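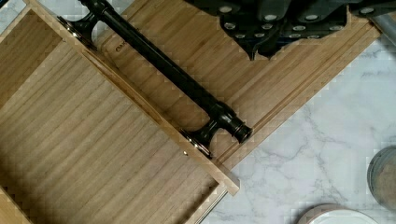

Chapter 6
Teaching by Demonstration

Print this page | E-mail this page

6.1 What a demonstration is

A demonstration is a recorded execution of a task in which a person supplies the motion and the robot supplies the body. The person may hold the arm and move it, or may stand apart from it and drive it with a second device. In either case the record is made in the robot's own terms: joint positions, gripper opening, and the images from its cameras, all stamped with a common clock.

Chapter 5 treated motions that are computed from a model of the workspace. That approach is sound when the model is good. It becomes expensive when the task involves contact with objects whose exact position is unknown, and a kitchen drawer is a useful case. A planner needs the location of the handle, the direction in which the drawer slides, the clearance behind the bar, and some estimate of the friction in the runners. A person opening the same drawer needs none of these in numerical form. The purpose of a demonstration is to capture what the person does without first asking the person to write it down.

The drawer task is used throughout this chapter. The figure at the head of the chapter was taken by the wrist camera. The drawer is open and lies at an angle to the view, and one fingertip of the gripper is just above and to the right of the middle of the bar handle, not touching it. The reader should keep this relation between fingertip and handle in mind, as Sections 6.3 and 6.4 refer to it.

6.2 Two ways of showing

6.2.1 Hand guiding

In hand guiding (also called kinesthetic teaching) the controller cancels the weight of the arm and otherwise lets it move freely. The teacher grasps the arm near the wrist and leads it through the task. The method needs no extra hardware beyond a suitable controller, and contact forces are felt directly through the structure of the arm.

Its faults are well known. The teacher's hands and sleeves enter the camera view. Arms with high joint friction are tiring to lead, and the resulting paths show the fatigue: wide, slow arcs with small corrections near the end. The teacher also tends to hold the wrist at whatever angle is comfortable for a human elbow, and this may place the robot close to a joint limit.

A further point concerns force sensing. If the arm has a force sensor at the wrist and the teacher pushes on the gripper below it, the sensor reads the sum of the teacher's push and the contact with the object. The two cannot be separated afterward. The teacher should therefore grip the arm above the sensor.

6.2.2 Remote control

In remote control (teleoperation) the teacher moves an input device and the robot follows. The device may be a small copy of the arm, a hand-held controller tracked in space, or a six-axis mouse. Chow and Piras used the first of these, the Erkero leader arm, for the exercises in this book. The leader has the same joint layout as the robot at a smaller scale, so the mapping is joint to joint and no inverse kinematics is required.

The workspace stays clear of human limbs, and the recorded images match what the robot will see when it runs alone. The cost is a loss of feel. Unless the device returns force to the hand, the teacher judges contact by eye, and a fingertip that is near a handle looks much like a fingertip that is pressing on it. Teachers new to the device commonly approach too fast, stop short, and then creep.

Delay also matters. With a delay of 100 milliseconds between leader and follower, most teachers change their style without noticing it and begin to move and wait, move and wait. The pauses are recorded with everything else, and a policy trained on them will pause in the same places.

6.3 What the wrist camera records

A camera fixed near the gripper moves with it, so the position of the fingers in the image is nearly constant while the world shifts around them. This simplifies learning in one respect: the offset between finger and handle can be read in the image without knowing where the robot stands in the room.

It complicates learning in others. The view is narrow. In the opening figure the drawer fills most of the left half of the image, while a round container at the right and a white dish at the bottom are only partly in view. A policy that depended on the dish would have little to work with. A glossy bar also presents highlights that move as the camera moves, and the shadow of the bar on the drawer front is a second dark line parallel to the first. Small training sets can lead a policy to aim for the shadow.

For this reason a fixed camera is normally added. Dal Bello's notes on the Donen bench recommend placing it opposite the operator - never behind, where the arm hides its own gripper for much of the stroke.

6.4 Dividing the task

Although a demonstration is recorded as one continuous stream, it is helpful to mark it in phases. For a drawer that is to be closed by its handle, the phases are:

1. Approach. The gripper moves to a point near the handle, fingers clear.
2. Align. The wrist turns until the fingers can pass on either side of the bar.
3. Contact. The fingers close or the tip comes to rest against the bar.
4. Stroke. The drawer moves along its runners.
5. Release. The fingers open and the gripper withdraws along the line of approach.

A single still image does not determine the phase. A fingertip close to the bar may belong to the end of phase 1 or to the end of phase 5, and the two call for opposite motions. The learner must be given either a short history of images or the recent joint velocities. Zanetti's marking scheme, given in Appendix C, places each boundary at a change in gripper command or a reversal of wrist velocity.

6.5 How many, and how varied

The Bimau exercise set contains 600 demonstrations of the drawer task, recorded by 18 teachers. Students are asked to train first on 100 of these from one teacher, and then on the same number drawn evenly from all of them. The comparison is the subject of Problem 6.7.

Variation should be planned. The drawer is set at a new angle before each recording, and the start pose of the arm is changed separately - if both are changed together in a fixed pattern, the learner may pick up the pattern. Failed attempts are kept in a separate folder and are used in Chapter 8.

Contact: Caputo Technical Editions, Permissions Desk
Copyright 2021 Caputo Technical Editions. All rights reserved.
Back to top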